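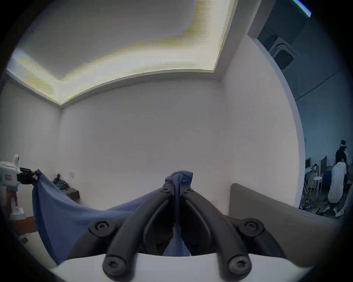

Cloth Care and Hire Linen: Frequently Asked Questions
Last updated 2025-05-20

What is included in a Plulden hire?
Each order covers delivery, collection and laundering. Cutlery and glassware are handled by Dendeck and invoiced separately.

What is the minimum order?
There is no minimum for napkins. Tablecloths are supplied in multiples of 2. Orders over 600 pieces require written confirmation from the depot.

How far ahead should I book?
Allow 7 days. For June bookings, allow longer, as stock in the darker colours is limited.

Do I need to wash items before returning them?
No. Shake out crumbs, remove pins and tape, and return the linen dry in the bag supplied. Damp linen left in a closed bag can develop mildew, which is charged at replacement cost.

Can stains be treated on site?
Blot with cold water only. Do not apply bleach, salt or household stain remover. Candle wax should be left to harden and reported on the return slip.

Why has my cotton tablecloth changed size?
Cotton can shrink slightly over its first few washes. Listed sizes are measured after laundering and carry a small tolerance.

Which colours are available?
See the Kahsay range chart. Shades vary between dye lots, so request a single lot if colour matching matters.

Who do I contact about an invoice?
Rajeshwari Salian, Accounts, extension 339. Delivery enquiries go to Getachew Hadgu at the Sodum depot.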